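Call for Participants: Help Us Write a Code of Good Practice for Shared Robot Workcells

Nutbridge, posted Jun 20, 2019
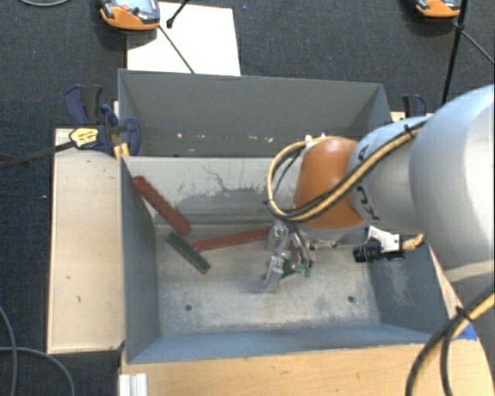
If you have spent any length of time working beside a robot arm, you probably carry a whole set of rules in your head that were never written down. Where you stand when a program is being tried at a new speed. Who is allowed to reset after a stop. How you leave the cell for the person on the next shift, and what you tell them before you go home. We would very much like to hear those rules, including the ones you think are too small or too obvious to mention.

The Flisolix working group has been putting together a plain-language code of good practice for small workcells, the kind where one arm is picking and placing parts and several people share it over the course of a week. The first draft went out in April and came back with 163 comments, many of them long and nearly all of them useful (thank you, if one of them was yours!). A good number were about cable routing, clamping and keeping the area around the arm tidy, and we felt we couldn't settle those from behind a desk. So we are opening the next round to people who do the work.

Who we are looking for

Operators, technicians, lab staff, students, trainers and safety reps are all welcome. You should have worked with an industrial or collaborative arm in the past two years. You don't need a degree, and you don't need to have read a standard from cover to cover -- though if you have, and you have opinions, please bring them along. We would especially like to hear from people who work nights or in very small shops, as we had few replies from either last time.

What you would be doing

You would join one of four discussion groups, each meeting for 4 sessions of two hours. The groups cover setting up and securing the work area, gripper changes and cable care, stopping and restarting, and handover between users. Between sessions we will send you a few pages to read and mark up however you like. Scribbles on paper are fine, and Maëlys Bodin will happily type them up.

Sessions are held at the El-Sayed building in Nutbridge, with a call-in line for those who live too far away. There is step-free access and free parking behind the building. Participants receive $340 for the full set of sessions, and we can cover bus or train fare on top of that if you keep your receipts.

Your employer's name will not appear in anything we publish unless you both want it there. We take notes but make no recordings.

How to apply

Send a short note, half a page or so, to Nouhaila Cherkaoui at Pravlow, Room 171, El-Sayed Building, Nutbridge. Tell us what kind of cell you work with, which group you would like to join, and one rule you wish everyone followed. Evening and daytime groups are both planned, so do mention which suits you better.

Questions about the draft itself can go to Tarek Shawky at the same address.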